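Fusbridge Home Cooks > Family Recipes > Grandma's yeast rolls, written down wrong??

mo_elsie
Joined March
Ok so my grandmother Elsie Rowbotham made these rolls every Easter and I finally got the card from my aunt. Made them twice this week. Bricks both times. Card says "5 c flour, 1 cake yeast, 1 c milk, lard the size of an egg, salt, sugar, bake till done." Thats it. No temp. No rise time. Easter is coming up and I promised 23 people rolls. Help

dindico_dan
One cake yeast is fresh yeast. What did you use?

mo_elsie
One packet instant. Is that not the same

dindico_dan
Close enough for the small cakes. Your problem is the liquid. 5 cups flour to 1 cup milk is way dry. She probably used potato water too and never wrote it down. They all did.

Ruthless_Baker
Disagree, its the flour. Old cards mean sifted flour, spooned in light. If you scoop from the bag you get a lot more per cup. Weigh it. I go 623 grams for 5 cups on these old recipes and never had a brick.

dindico_dan
623 g with 1 cup milk is still a stiff dough. 38% hydration lol. Do the math

Ruthless_Baker
You forgot the egg of lard

dindico_dan
Lard isnt water

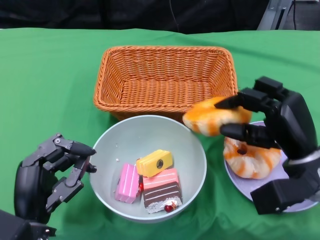
mo_elsie
Ok please dont fight. My aunt says there WAS a second card but it got lost when they moved from Jostine. She remembers a potato on the stove but thinks that was just for dinner

saltpork57
Potato was for the rolls. My mother's are the same. Mash one small one, save a cup of the water, cool it down till you can hold a finger in it. Milk + potato water = 2 cups, then flour till it quits sticking. Forget the 5 cups, its a guess.

Ruthless_Baker
2 cups liquid in 5 cups flour is soup

saltpork57
Its rolls. Been making them 50 years

Marlina Oei
Moderator
Somewhere in between worked for me with a card a lot like this. Half cup potato water, the mash, 1 cup milk, hold back a handful of flour. First rise till doubled, mine took an hour and a half, kitchen was cold. 375 till brown on top. And butter them while hot, the card never says that but you know she did.

Also keep it friendly. Ruth, Dan, this means you two.

mo_elsie
Trying this tonight. Lard or butter? Store only had shortening

saltpork57
Lard

dindico_dan
Butter is fine

Ruthless_Baker
Finally something I agree with Dan on. Butter

saltpork57
LARD

mo_elsie
Update. Used Marlina's amounts w/ butter. Soft!! Little pale on the bottom, and I think she put more sugar in, hers were sweeter. My aunt ate three and said "closer." From her thats huge. Going to find lard and try again tomorow

Marlina Oei
Closer is good. Write it on the card this time. Oven temp too

mo_elsie
Already did, in pen

saltpork57
Ong's on the corner carries lard if youre near downtown. Back cooler, by the eggs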